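# What a Second Arm Costs

The quote for the first arm at Grestoldale fit on one page. The quote for the second was shorter, and the purchase took longer to approve. Barrett Park, who runs equipment planning for the grocery packing group there, keeps both in the same folder with the spreadsheet that replaced them.

The spreadsheet has 60 lines. The arms take up two. The rest cover mounts, cables, power supplies, grippers, spare fingers, a computer, shelving for test goods, and a long tail of hours that never appear on a supplier's invoice. "I budgeted the first one as a purchase," Park says. "I should have budgeted it as a room."

The group's aim is modest: handle mixed grocery items on a tabletop, with two arms sharing the space. Fruit, cans, bags and small boxes are cheap to buy and awkward to grip, and each type puts a different load on the budget. Cans are hard on fingertips. Snack bags split and have to be replaced. Fresh fruit has to be bought again every few days, and Park gave it a line of its own after two months of paying for grapes out of petty cash.

## Mounts and cables

Most of the early overruns were mechanical. The original plan put each arm on a separate stand. Malathi Subramaniam, the group's mechanical engineer, changed this to one rail across the front of the table, with both bases fixed to it. The rail and its hardware came to $1,229 from Flekeck, against nothing in the first budget. It also ended a weekly chore. With separate stands, any bump meant measuring the distance between the bases again and repeating the calibration, and that took most of a morning.

Cables were the second surprise. An outside cable has to be long enough for the worst reach of the arm, and the slack then has to go somewhere during every shorter move. Subramaniam recommends buying two spare sets per arm at the start. Grestoldale bought one, used it in July, and paid for express shipping on the next.

She also advises against settling the wall positions before the cables are fitted. The arm's reach is on the data sheet – the height of the cable loop over the wrist is not.

## Grippers

Parallel grippers were chosen on price and on the ease of changing fingers. Liya Alemayehu, who handles purchasing, compared them with a suction system from Stukex. Suction did better on flat boxes and poorly on loose bags, and it brought a pump, hoses and a filter schedule. The difference over the first year was $2,405 in favor of the parallel type, with fingers counted as a consumable.

Finger wear is tracked by hours of use. The group replaces a pair when the grip face shows visible rounding, and stocks enough for 11 weeks, a figure set by the supplier's slowest delivery so far.

## Hours

Labor remains the largest line and the least certain. Tolera Woldegiorgis, a technician on the project, logs setup, resets and repairs separately. Resets lead by a wide margin. Putting items back on the table between trials is dull work, and the first budget gave it no hours at all. Park now enters it as a part-time position.

A second site, Abdella, plans to copy the station next year. Park has sent over the spreadsheet with the supplier prices removed, and asked that Abdella fill in the labor lines first. 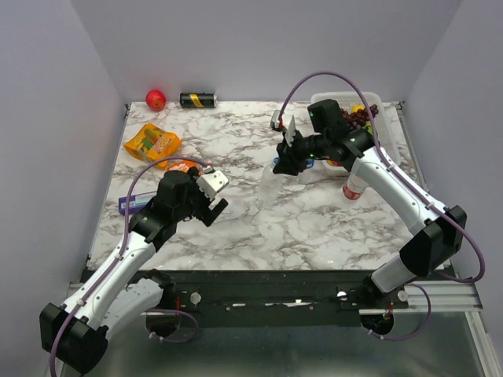
Abdella's draft budget is due after its floor plan is approved. Amanuel Habte, who is preparing it, has moved the cable spares into the opening order and left the choice of gripper open until the first quotes come back.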